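Frame Rates and Kitchen Steam: How Herora Draws Its Quiet Episodes

Herora runs to 21 episodes, and two of them take place almost entirely in a kitchen. Director Stela Munteanu storyboarded both herself. The first uses 917 drawings, a low number for a full-length episode, and most of those go to hands and hair.

The method is known as limited animation. A character is held on one drawing while the mouth, or a sleeve, moves on a separate layer. Backgrounds are painted once and reused under different color settings – morning, lamp light, rain.

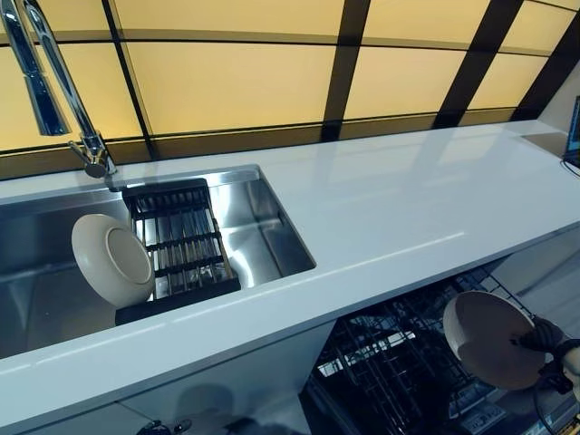
A stainless steel sink with a black wire rack in the basin.

Background lead Dexter Tran keeps a library of 200 painted surfaces, sorted by finish. Metal is the slowest to paint. Each highlight sits on its own layer so that it can slide when the camera pans.

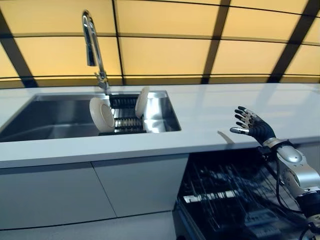

Sound carries what the drawings leave out. Parveen Uddin recorded the footsteps and crockery in July, before the final timing was locked, and several shots were then lengthened by a few frames to fit her takes. The English dub keeps those effects unchanged. Viewers used to faster series may find the second kitchen episode slow; the dialogue does not start until after the title card.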